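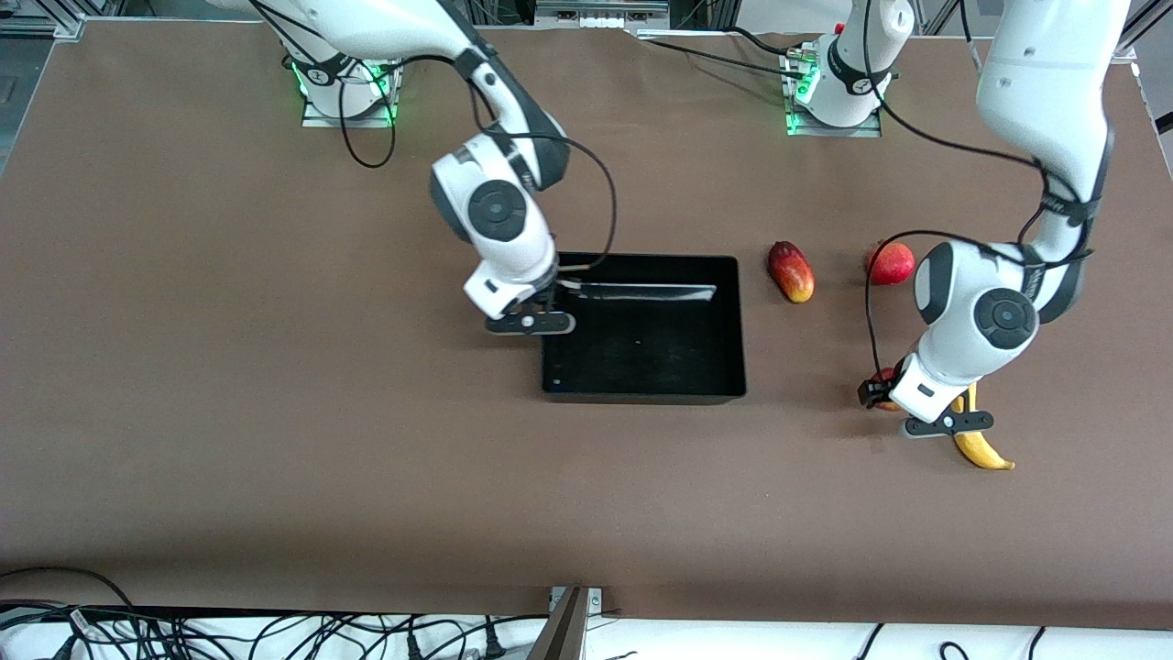
Fruit and a tray on the work table.

Campaigns Officer (Farmed Animals)

Tipoki, Rutstead office, with some home working
Fixed term to the end of December 2025, with a possible extension
28 hours a week over four days
Closing date: September 2, 2024

Tipoki is an animal protection charity based in Rutstead. We work on the welfare of hens, pigs and farmed fish, mostly by getting caterers, retailers and public bodies to change what they buy and how it is produced. We have 11 paid staff and a supporter list of 2,000 people, many of whom write letters, attend meetings and run stalls for us.

We are looking for a Campaigns Officer to run the next stage of Netura, our campaign to end the use of eggs from caged hens in school, hospital and council kitchens. The first stage was research. We wrote to 60 catering departments asking where their eggs came from, both whole and liquid, and published the replies. The second stage is to get written commitments, with dates, from the kitchens that still buy from caged systems.

The post reports to the Head of Campaigns. You will share an office with the research and supporter teams.

What you will do

Plan and run Netura day to day, within a budget agreed each quarter.
Meet catering managers, head cooks and procurement staff, and follow up in writing.
Draft letters, briefings, petition text and short reports.
Send freedom of information requests and keep a proper record of the answers.
Work with local supporter groups, including evening meetings up to twice a month.
Prepare material for the press and answer routine questions from reporters.
Help cooks who want to cut down on eggs or replace them, by passing on recipes and supplier details.
Check that commitments already made are being kept, and report on those that are not.

Some of the work involves looking at footage and photographs from inside farms. Most of this is handled by the research team, but you will need to view some of it in order to write about it accurately. We offer paid time with an outside counsellor to anyone who does this work, and you can ask for tasks to be passed to a colleague.

The post does not involve entering farms or filming undercover.

What we are looking for

You should have experience of running a campaign, or a large part of one, whether paid or unpaid. It need not have been about animals. We have appointed people from housing, public health and trade union work.

You should also be able to:

write clearly for people who are busy and may not agree with you
hold a polite meeting with someone whose practice you want to change
read a contract or tender document and find the part that matters
keep records that another person could pick up and use
travel by train or bus within the region, and stay away overnight now and then

It would help if you knew something about public sector catering or food supply, or about the rules on egg labelling. We can teach this to the right person. A degree is not needed.

You do not have to be vegan to apply. All food bought by Tipoki for meetings and events is vegan, and we ask staff to keep to this when they are representing the charity.

Pay and conditions

The salary is on point four of our pay scale, which is set out in the application pack, and is paid pro rata. There is an employer pension contribution and full sick pay after the first three months. Holiday is six weeks a year including bank holidays, also pro rata. The office closes between Christmas and New Year and those days do not come out of your allowance.

You would normally be in the office two days a week. The office is on the first floor of the Naltateo building, with a lift and an accessible toilet on the same floor. There is covered bicycle storage but no parking. Well-behaved dogs are allowed on agreed days.

How to apply

Please ask for the application pack by email or telephone, or collect one from reception. Fill in the form and send it with a covering letter of no more than two pages. The letter should tell us about one campaign or project you worked on, what you were trying to change and what you would do differently now. We do not accept CVs.

Names and ages are removed from the forms before they are read. We will reply to everyone who applies, and anyone invited to interview will be sent the main questions two days beforehand. Interviews will be held in Rutstead, with a short writing task on the same day. Travel costs will be paid.

If you need the pack in large print or another format, or want to apply by recording instead of in writing, please say so when you get in touch.

Applicants must have the right to work in the UK. We are unable to sponsor visas for this post.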